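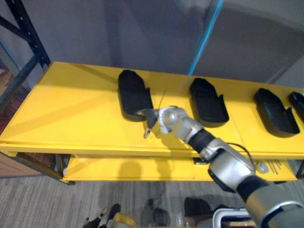 Andor Fodor says I should throw out the UV layout and start over. He wrote it in one line at the end of a long message about something else, and I read it twice on the bus before I got what he meant. The seams on the lamp base are in the wrong places, he says, and no amount of nudging will hide them once the client zooms in.

12th April

Slept badly, got to the desk late. The Fesus lamp is due Wednesday and I had hoped to have the textures finished by tonight. I opened the file and looked at the seams with a checker pattern on, and he is right. The one that runs down the front of the base cuts straight through the wood grain. I had put it there in November when this was only going to be seen from the left, in one still picture. Now they want it to spin.

So I started over. Deleted the whole unwrap before I could talk myself out of it. Put the main seam down the back where the cord comes out, and a second one under the lip. The shade went quickly, it's only a cone with the top off. The base took until one o'clock. There are 34 separate pieces in the full model if you count the screws, and I had forgotten that I modeled the screws.

Ate rice from last night standing up.

After lunch I tried the Vikeo plugin for packing the pieces. It is faster than doing it by hand but it turns everything at odd angles, and with wood you need the grain to run one way. There is a setting to lock rotation. It took me a while to find, it's under Export, where I would never have looked. With that on, the packing was fine. A little wasted space in one corner. I left it.

Then the first bake. The normal map came out with dark smears all along the underside. I thought it was the new seams and nearly undid the whole morning. It was the cage distance. Set it to a smaller number and the smears went away, except for one by the switch, which I painted out by hand.

Message from the people at Grovirholm in the middle of this. They want the dining chair in 7 fabrics instead of four. Same price, they hope. I wrote back that each fabric means a new set of renders and gave them a figure of 215 for each extra one. No answer yet. I think it is a fair number. Last year I would have said yes and done them for free, and then been sour about it for a week.

Test render of the lamp at half size took 53 minutes, so the full ones will have to run overnight. The wood looks good now. The brass is too yellow. I will bring it down tomorrow, and maybe add some scratches near the switch, not many.

Sent the test to Andor. He answered "better" and then asked if the cord was supposed to be that thick. I measured it against the photos from Fesus and it is too thick. Fixed it, which meant unwrapping the cord again – ten minutes, not bad.

Still have to invoice Jafarzadeh for the shelf brackets. I have written that on three different pieces of paper now.

Rain since five. Set the front view to render at full size and went to bed with the fan going in the next room.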